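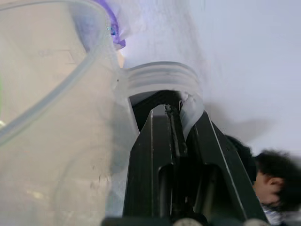
*Large frosted jug, threaded neck, lip a bit crumpled on one side. Scuffs low on the body.*

# flinavcombe-jugs

Notes + labels for the empties from the Flinavcombe storeroom. Big translucent plastic containers, mostly. Put together in a rush before the Rorby site closes for the summer, so expect gaps. Last real edit August 4, 2020.

## What's in here

- `items.csv` – one row per container, 106 rows
- `necks.csv` – one row per neck, same ids. Separate file becuase the neck notes got long
- `photos/` – 200 photos, some containers have several, some have one
- `sorting.md` – the sorting rules as they were taped to the shelf
- `old/` – the July sheet. Don't use it, ids don't match

No caps. Caps went in a different bin and were never tagged.

## Why

Carkanham wanted to know which of the empties could go back out for refilling and which should go straight to recycling. Most of that comes down to the neck. A body can be scuffed all over and still be fine. A bent lip won't take a cap properly, and then you've got a leaker in the back of a van.

So: neck first, body second, everything else if there's time.

## Columns, items.csv

| column | what it means |
|---|---|
| `id` | number on the masking tape, underside |
| `plastic` | clear / frosted / solid. Milky ones you can half see through = frosted |
| `size` | small, medium, large. By shelf, not by volume |
| `scuff` | 0 to 3 |
| `specks` | y/n, small dark dots on or in the plastic, no attempt to say what they are |
| `handle` | molded / separate / none / unsure |
| `pile` | refill / recycle / ask |

`unsure` in the handle column is a real value, please keep it. On the frosted jugs a thick molded ridge can be a seam or the edge of a handle depending on which way up you've got it, and from one photo you often can't say.

## Columns, necks.csv

| column | what it means |
|---|---|
| `id` | same as above |
| `thread` | ok / worn / damaged |
| `lip` | round / flat spot / folded |
| `lip_note` | free text, short |

Ring counts were dropped. A photo from the side might show three or it might show four, too many arguments. The thread column only says if a cap would bite.

`folded` covers anything pinched, creased or wrinkled at the mouth. Used to be two values, merged them.

## Scuff scale

- 0: looks new
- 1: faint smudges, light marks
- 2: marks you can feel with a nail
- 3: gouges, or a soft spot

Anything with a soft spot goes to recycle whatever the neck looks like.

## How the sorting went

Containers came off the shelf one at a time. Tape on, number on, photo, neck check, pile. Rinsing was done later at Rorby and isn't recorded here. Don't read anything about clean or dirty into the specks column.

The Sotomayor shelf got done last and fastest. 19 rows from there have `size` blank. If you fill them in, write `from photo` in the notes so we know.

`ask` was meant to be temporary. It's still there. Mostly frosted jugs with a good body and a bad lip, where somebody wanted to try warming the plastic and pressing it back round. No results in this repo.

## Known problems

- 2 containers share an id. Left alone for now, both rows marked `dup`
- frosted plastic photographs badly. Colors run beige to gray depending on the light, so there is no color column for the body
- stuff behind or beside a jug can show through as a tint. Green especially. Not a label, not a stain, don't log it
- close-ups of necks don't always show the whole container, match them by id and not by looks
- some `lip_note` entries just say "bad"

## Using it

Fine for practice with sorting, for testing a form, for arguing about lids. Not fine for deciding if a container is safe for food or drink. Nothing here was tested for that and the original contents weren't written down.

If you add rows, start a new id block, keep lower case, leave blanks blank. No `n/a`, no dashes.

## To do

- [ ] fix the dup ids
- [ ] sizes for the Sotomayor rows
- [ ] replace "bad" with actual words
- [ ] decide what happens to `ask`
- [x] remove ring counts
- [ ] caps?? if the bin ever truns up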